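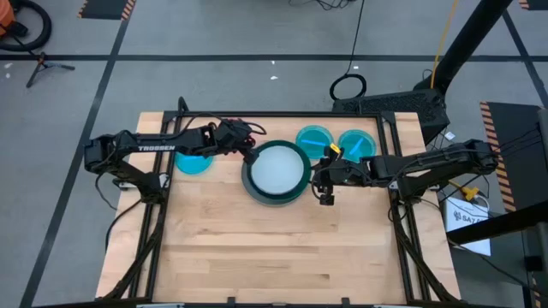 # Gusell Table & Board Oil

I started cooking up Gusell in a corner of my aunt's workshop in Kimdale, on a two-burner stove that leaned a little to the left, and I've been making it in more or less the same way ever since (the stove has been replaced, you'll be glad to know). It's an oil with a bit of wax in it, meant for wooden tables, counters, cutting boards, spoons, rolling pins and anything else in the house that's made of bare wood and gets wiped down a lot. It goes on with a rag, it smells faintly of honey for an evening, and then you forget about it until the wood starts to look thirsty again.

One can holds 429 milliliters. On a table that's already in decent shape, a can covers 55 square feet with one coat, so most people with a family-sized kitchen table find they have plenty left for the boards and the spoons, and usually for a neighbor's boards too. Raw, freshly sanded wood drinks a lot more than that. If you're starting from scratch on a big top, please buy two and save yourself the second shipping charge!

## What's in it

Food-grade mineral oil, beeswax, and a small amount of carnauba wax. I've been asked to add lemon oil, orange oil, cedar, rosemary and once (very politely) bacon, and I did try the orange for a while. It was lovely in the can, but it made everyone's bread taste of Christmas, so back to plain we went.

There are no nut oils in Gusell. Walnut oil makes a beautiful finish and I have nothing against it, but we have two allergic children in the extended family and I wanted something I could use at every house I visit.

## Which wood it's for

Maple, beech, birch, ash, oak, cherry and walnut all take it nicely, and so do butcher-block tops made up of strips. On pale woods you'll get a slight warming of the color, about the difference between milk and cream. On walnut and cherry the change is bigger and a bit of a thrill the first time you see it.

It isn't for varnished or lacquered tables. The oil can't get through a hard finish, so it sits on top and gets on your sleeves. If you don't know what you've got, put a drop of water somewhere out of the way and go make a cup of coffee. If the spot has darkened when you come back, the wood is open and will take oil. If the drop is still standing there like a little glass bead, you've probably got a sealed top, and a damp cloth is all it needs from you.

## How to put it on

I'm going to be long about this, so feel free to skip down if you've oiled a table before.

1. Clear the table and wash it with warm water and a little dish soap. Let it dry overnight. I know everyone wants to start after lunch, but do wait.
2. If the surface feels rough, sand it lightly with 120 grit, going along the grain, then again with something finer. Wipe off all the dust.
3. Set the closed can in a bowl of warm tap water for ten minutes. The wax loosens up and the whole job gets easier. Don't put it on the stove or in the microwave.
4. Shake the can, pour a puddle the size of a pancake, and spread it with a soft cloth. Keep moving it around until the wood looks evenly dark.
5. Leave it alone for at least six hours.
6. Buff with a clean, dry cloth until your hand slides over it and comes away clean.
7. If the top was very dry, do it all again the next day.

Remember the ends and the underside edge. End grain takes up water faster than anywhere else on a table, and it's where cracks like to begin. Merike Šimkus, who taught me to sharpen a plane, used to oil the ends three times for every once she did the top, and her kitchen table is older than I am.

After that you can go right back to meals and homework.

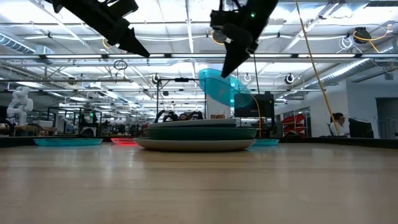
*Plates on a light wooden tabletop.*

## Living with an oiled table

People worry about this part more than they need to. An oiled table will pick up marks. Red wine, beets, turmeric and wet cast iron are the usual suspects, and the cure is nearly always a light rub with fine sandpaper followed by a dab of oil. You can do just the one spot, too, and after a week or so you'll have trouble finding it. Try that with varnish!

Wipe up standing water when you see it. Use a trivet for anything straight out of the oven. Skip the spray cleaners, especially the ones with bleach or vinegar, and stay away from the green side of the sponge.

How often you'll want to re-oil depends on the house. Ours is heated with a wood stove and gets terribly dry, so I do the kitchen table in August and again in the middle of winter. Boards that get washed every day like a coat once a month. A sideboard that only holds a lamp could go a year or two.

## Sizes and extras

| Item | Contents |
|---|---|
| Gusell Table & Board Oil | 429 ml can, screw cap |
| Gusell Spoon Wax | Small flat tin, thicker mix |
| Ploltex cloths | Pack of two, lint-free, washable |
| Hamada sanding block | Cork, with a strip of 120 grit |

The Ploltex cloths are what I use myself, though an old T-shirt will do the job very well. The Hamada block is handy for small hands and for getting along table edges. Béla Kelemen cuts the cork for us and he rounds the corners over, a small thing that I appreciate every time I pick one up.

## Questions we get a lot

**My can has gone cloudy. Is it spoiled?**
No, it's cold. The wax comes out of the oil in a chilly room and goes right back in when you warm it and give it a good shake.

**The table feels sticky.**
Too much oil was left on it, and we've all done it. Buff hard with a dry cloth. If it still grabs, put on a very small amount of warmed oil, wait five minutes, and wipe everything off.

**Can I use it over linseed oil?**
Yes, once the linseed has cured all the way. Give it a month. And do lay linseed rags out flat outdoors to dry, they can heat up and catch fire on their own when they're bunched up.

**Does it come in a bigger can?**
Liis Vītola keeps our order book and says this is the most common question of all. We filled 1,643 cans in our last batch, every one by hand, and a bigger size would mean a different filler and a different lid. I'm thinking about it.

**Do you ship abroad?**
We do, a little slowly. Write first with your postal code and Liis will work out the cost.

## Ordering

Orders placed before noon usually leave Kimdale the next morning. Cans are packed upright in cardboard with paper around them. If one arrives dented but sealed, it's fine to use, and if one has leaked, send us a photo and we'll put another in the mail. You're also welcome to stop by the workshop and fill up an old Gusell can at the counter; bring it rinsed and dry, with the cap.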